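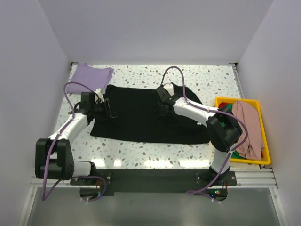
I have been trying to sort out how I fold clothes since September, when the chest of drawers in the back bedroom finally gave up and I replaced it with a smaller one. It has three drawers where the old one had five, and everything that used to be stuffed in now has to be put in properly. Dark tops are what I find hardest. A black garment spread out on a pale speckled tabletop is a lot easier to deal with than the same thing on a dark bedspread, where I can't tell the edge of the cloth from the shadow next to it. You can see straight away if the bottom edge is running level or if one corner has bunched up. I have stopped folding on the bed altogether.

The method I use now is very simple. I lay the thing flat, smooth it from the middle outwards with the side of my hand, and pull the corners square. Then I fold in the two sides, and then bring the bottom up in thirds. With thin jersey I do the last fold twice, as it slides about. It takes a bit longer than what I did before, which was to fold it in half against my chest and hope for the best.

The drawers came from Tusano, 55 wide, and they are decent for the money. The runners were stiff for the first week and I rubbed a candle stub along them, which helped. The instructions said they would go together in 20 minutes. Mine took most of an evening, mainly down to one back panel I put in the wrong way round.

I did look at folding boards. Clulevon do one that opens like a book, and I nearly bought it, but it would need somewhere to live and I have just got rid of two drawers. A piece of stiff card cut to the width of a third of the drawer does the same job. I cut mine down to 18 centimetres and it sits behind the wardrobe door when I'm not using it. 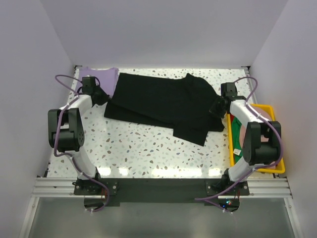
The card is only for tops. Trousers I fold along the leg and then in three, and towels and cloths I do by eye, in a square, with the open edges to the back. Small squares stack well if they are all the same size and fall over if they aren't. I had a pile of odd ones from the market at Vitulska, all slightly different, and in the end I moved them to the kitchen and kept the matching ones upstairs.

I also put a shallow tray on the top of the drawers for things that need something doing to them, such as a loose button or a hem coming down. Before that they went back in with everything else and I would find them again months later in the same state. The tray fills up quicker than I'd like. There are two shirts in it at the moment and a pillowcase with a split seam.

A reader wrote in after my last post to ask about wool. I don't fold heavy jumpers in thirds, they come out too thick. I fold the arms in and then just halve them, and they go in the bottom drawer lying flat with a sheet of paper between. The grey one I bought in Văduva still has a crease across the front from being in a suitcase, and no amount of careful folding has shifted it. I will try hanging it in the bathroom while the shower is on.

Next job is the airing cupboard, which I have been putting off. The top shelf is all single sheets and we no longer own a single bed.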